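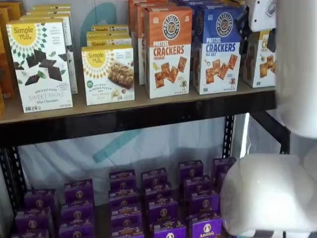 Ticket: shelf tags wrong / missing, snack bay, Wastunberg store
Opened by: Ettore Bassi
Opened: 25 Nov 2018
Priority: normal (was low, bumped)
Status: closed

Problem
Tags for the snack bay printed off Riltico, don't match what's out. Cheddar and sea salt pretzel crackers came out with the same price tag and the same item name, just "PRETZEL CRACKERS". Simple Mills almond flour bars have no tag at all. Mint chocolate thins scan fine at the till but the tag says discontinued. Purple boxes on the lower level not checked yet.

Already tried
- reprinted the whole bay, same result
- logged out of Riltico and back in
- scanned both pretzel boxes by hand, till gives cheddar and sea salt seperately, so barcodes are good
- swapped label roll (wasn't the roll)

Reply, support desk
Which layout is the bay on? Should say top left of the print screen. Also need to know if you print from the handheld or the back office PC.

Ettore
Handheld. Layout says Grullis 2. We moved off that in February, thought it was deleted??

Reply, support desk
Not deleted, only hidden. Handheld must have kept it. Grullis 2 has a 15 character limit on the name line, so the flavor gets chopped and both pretzels end up looking the same. Doesn't explain the price. Please switch to Colombo layout, sync, wait till the bar hits 100, print one tag only and tell me what you get.

Ettore
Sync stuck at 30. Left it, went to do the delivery. Still 30 when I got back.

Reply, support desk
Take it off the store wifi, put it in the dock, sync from there.

Ettore
OK docked, went through. Test tag for cheddar good, flavor on second line. Sea salt good too. Prices right now on both. Bars now print. Thins STILL say discontinued.

Reply, support desk
Thins have an old item record and a new one, old one was set as the main. Merged them at our end. Price mixup was the same sort of thing, the old layout went by item name and picked the first match. Sync once more pls.

Ettore
Done. Thins tag fine. Put up the whole top shelf, took me roughly 15 minutes with the clips, the metal edge is a pain. Lower level scanned as well, purple boxes all match, no reprint needed there.
One thing, can you hide Grullis 2 on the other handheld too before someone prints off it

Reply, support desk
Removed from both. Dock the second one tonight so it picks up the change. Closing, reply here if it comes back.

Ettore
docked, ok thx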